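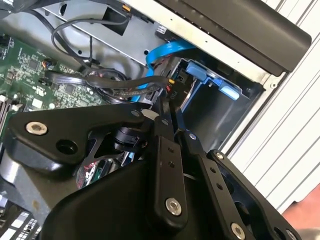

What Is Inside a Desktop Computer?

A desktop computer often comes in a tall box called a tower. The tower stands on a desk or on the floor next to it, and the screen, keyboard and mouse plug into it. Most of the time the box is closed and all you see is a power button and a few places to plug things in. Take off the side panel and there is a lot more to look at.

The Board

With the side open, one of the first things to find is a large flat board. In the tower at the top of this page the board is green. It is called the motherboard. Motherboards can also be black, blue or even white, and the color makes no difference to how well they work.

The motherboard connects all the other parts. Every part of the computer either sits on it or is joined to it by a cable. If you think of the computer as a town, the motherboard is the ground the town is built on, with all its roads.

The roads are thin lines of metal called traces. They are much thinner than a pencil line, and electricity travels along them from one part to another. A motherboard is made in layers, like a sandwich, so there are more traces inside that you can't see.

Tiny Parts and White Writing

Look closely at the green board and you will find that it is crowded. Small chips sit on it, and between them are even smaller parts. Two kinds are worth knowing by name.

A resistor slows down the flow of electricity. Some chips need only a little, and a resistor keeps them from getting too much.

A capacitor stores a small amount of electricity and lets it go again very quickly. It helps keep the power steady. You could compare it to a small water tank that fills up and empties over and over.

Many of these parts are smaller than a grain of rice. They are attached with solder, a soft metal that melts when it is heated and turns hard again when it cools. The solder holds the part in place and also lets electricity pass through.

There are white markings on the board too. Printing like this is called silkscreen. It is made of letters, numbers and lines, and it helps people who build and repair computers. A resistor's label usually starts with R and a capacitor's label usually starts with C. The computer doesn't use the labels at all. They are only for people.

The Processor

The processor is the chip that does most of the computer's work. Its full name is the central processing unit, or CPU for short. It follows instructions one after another, very fast. Adding two numbers is an instruction. So is checking whether one number is bigger than another. When you play a game or write a story, the processor is working through huge numbers of small steps like these.

All that work makes heat. A processor would soon get too hot by itself, so a block of metal called a heat sink is attached on top of it. A heat sink has thin metal fins. The heat spreads out into the fins, and a fan blows it away. That is the humming sound you hear when a desktop computer is on.

Memory and Storage

Computers have two ways of keeping information, and people often mix them up.

Memory, also called RAM, holds what the computer is using right now. It comes on long thin cards that snap into slots on the motherboard. When the computer is turned off, everything in RAM disappears.

Storage keeps things for a long time, even with the power off. Your pictures, games and school reports are in storage. Older computers use a hard drive, which has spinning discs inside. Newer ones mostly use a solid state drive, which has no moving parts.

Here is a way to remember the difference. Memory is like the top of your desk, where you spread out the work you are doing. Storage is like the desk drawer. Saving your work moves a copy of it from the desk top to the drawer -- and if you forget to save, it may be gone when the power goes off.

Power

The electricity from a wall outlet is too strong for small chips. A metal box called the power supply changes it into the kinds the computer can use. Bundles of wires run out of the power supply to the motherboard and the drives. One of the voltages it makes is 5 volts, a little more than three ordinary AA batteries joined end to end.

A power supply should never be opened, even by a grown-up who is good at fixing things. Parts inside it can hold a dangerous charge after the computer has been unplugged.

How a Computer Gets Taken Apart

Haiyan Shi repairs computers at a shop in Lenville. She always follows the same order.

First she shuts the computer down and pulls the power cord out. Then she presses the power button once, which uses up some of the electricity left inside. She lays the tower on its side on a clean table and takes off the panel.

Before she touches the board she puts on a wrist strap with a wire attached. You may have felt a small shock after walking across a carpet and touching a doorknob. That is static electricity. A shock of 3000 volts is something you would just barely feel, and it carries so little energy that it doesn't hurt you. A much smaller one can still ruin a chip. The strap lets the static drain away safely.

Haiyan keeps the screws in a tray with small compartments. Screws in a computer can look alike and still be different lengths, and a long screw in the wrong hole can damage the board. Cables come off by the plug, never by pulling on the wires. Boards are held by the edges.

Dust is the problem she sees most. Fans pull air into the tower, and the dust in the air comes with it. It settles on the fins of the heat sink like a blanket, and the computer gets hotter. She cleans it out with short puffs of air, holding each fan still with one finger so it doesn't spin too fast.

Try It: Look at an Old Board

Ask a grown-up if there is an old computer at home or at school that doesn't work anymore. It must be unplugged, and the grown-up should open it. Leave the power supply alone. Bring a magnifying glass, a pencil and paper.

1. Find the motherboard. What color is it?

2. Find a trace and follow it with your eyes. Where does it go? It may disappear through a tiny hole to another layer.

3. Look for white labels that start with R or C, and find the part next to each one.

4. Find the biggest fan and see what it is blowing on.

5. Draw the board and label 2 parts you know.

Wash your hands when you finish. Old boards can have lead in the solder, and there will be dust.

Words to Know

Capacitor: a small part that stores electricity and releases it.

Heat sink: a piece of metal that carries heat away from a chip.

Motherboard: the main board that connects the parts of a computer.

Resistor: a small part that slows the flow of electricity.

Silkscreen: the printed markings on a circuit board.

Solder: metal that is melted to join parts to a board.

Trace: a thin metal line that carries electricity on a board.

Written by Nuria Hailu. Last updated August 16, 2024.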